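Okay, I said I'd write up the ordering thing once the numbers settled, and they've settled, so. Thread on why the order your demos come in matters way more than I wanted it to.

Background for anybody who missed the last one: we train a policy to put household stuff into a tray and take it out again. All the demos are people using hand-held grippers, two at a time, in real living rooms. 1,484 of them after Tolera's cleanup pass.

The plan for February was boring. Train on everything, shuffle it, report a number, go home. Shuffled training got us a policy that was fine on boxes and bottles and hopeless on anything with a hole or a fold in it.

Weidong's guess was that the long messy demos were drowning the short clean ones. One demo with a cloth can have three failed pinches in it before the good one. The model learns all four pinches equally (thanks, behavior cloning).

So we tried sorting. Every demo gets a score for how much the grip changes between first contact and release. Small change = early in training, big change = late. It's curriculum learning, it's old, I'm not claiming I discovered fire.

The bit that's ours is the scoring. It uses only the finger width and the wrist pose from the tool, so no labels and no one watching video until 2 am. Sverre wrote it on a train and it's 14 lines. I've checked them more than once because I didn't believe it.

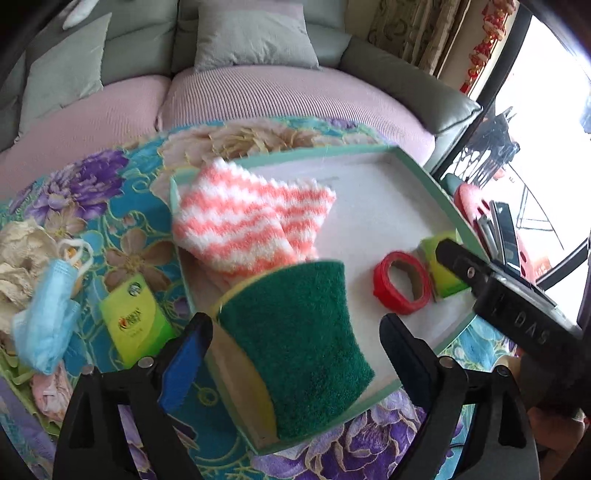
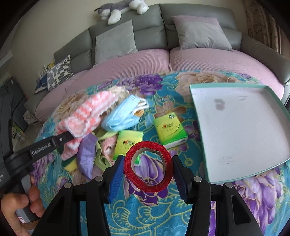

Grip change turns out to be a weird measure once you look at it object by object. I'd assumed soft things would all score high and rigid things would all score low, and nope! A roll of tape like the red one is rigid, but you can pinch it across the outside or put a finger through the core, and people switch halfway. So tape lands in the late pile right next to the pink and white striped cloth. Sponges mostly land early, which surprised Sigrun a lot more than it surprised me - a sponge forgives you, you squeeze it anywhere and it comes up.

Results, then. Same network, same data, same training budget. We ran each policy for 500 trials on the Kurnar arm. Sorted beat shuffled by 11 points on the full set, and nearly all of that came from cloths and ring-shaped things. Boxes didn't move.

We also ran it backwards (hard first), mostly so reviewers wouldn't ask. It did worse than shuffled. I'd have bet on a tie.

Stuff I'm not happy with: the score can't tell a regrasp on purpose from a fumble. Odair has a good argument that those should go in different piles, and I have no good argument back. If you've split those two without hand labeling, please tell me how.

Also it's one arm and one kind of tool. The Balcombe people are going to try the sorting on their own demos, and until they do I'd call this promising and leave it there.

Code goes up when I've taken the swearing out of the comments. Preprint after that. Questions welcome, I'll be in and out of replies all afternoon.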